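Section 4 – Working Alongside the Sandwich Station

This section applies to all kitchen staff assigned to a counter where the Tinum two-arm station has been installed. It replaces the hand-assembly instructions in the Sisden kitchen handbook. Maintenance staff should also read Section 7.

4.1 What changes in your shift

The station takes over placing bread, leaf and sauce during the morning run. Staff remain responsible for supplies, food safety and the final check of every plate. The former assembler position is now called station attendant. Pay grade and break times are unchanged. Questions about the new duties go to Veerle Cuypers, extension 448.

4.2 Before the run

1. Wash your hands and put on fresh gloves.
2. Wipe the work surface and let it dry.
3. Set out the dishes, bread and lettuce in a single row, within reach of both arms.
4. Lay the lettuce flat.
5. Check the base of each arm. Do not begin unless both show green.
6. Sign in on the Tileo screen with your staff code and select the menu for the day.
7. Step back behind the floor line and press Start.

CAUTION: Keep hands, sleeves and apron strings away from the grippers at all times while a run is active. If anything appears wrong, press the red button on the nearer arm base. You do not need permission to stop the station.

4.3 During the run

1. Stay within sight of the counter. One attendant may not cover 2 stations.
2. Refill supplies only when the screen shows Paused.
3. If an item is dropped, pause the run, discard the item and record it on the screen.
4. Inspect each finished plate by eye before it leaves the counter. The attendant – never the station – releases food for service.

Note: Gripper pads are replaced after 4000 picks. The screen gives notice on the Friday before the change is due. Order pads from Kramer under part number 1911.

4.4 Handover

Tell the incoming attendant about every stop made during your shift, including those that were cleared at once. Sign out before leaving the counter.
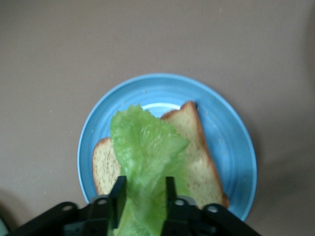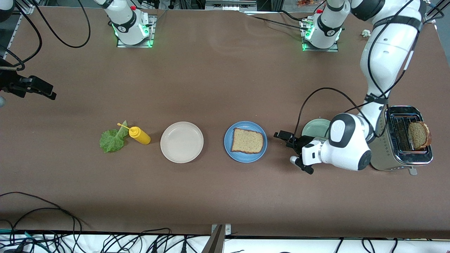 Figures 4-1 and 4-2. Lettuce held in the gripper over the bread; counter with both arm bases showing green.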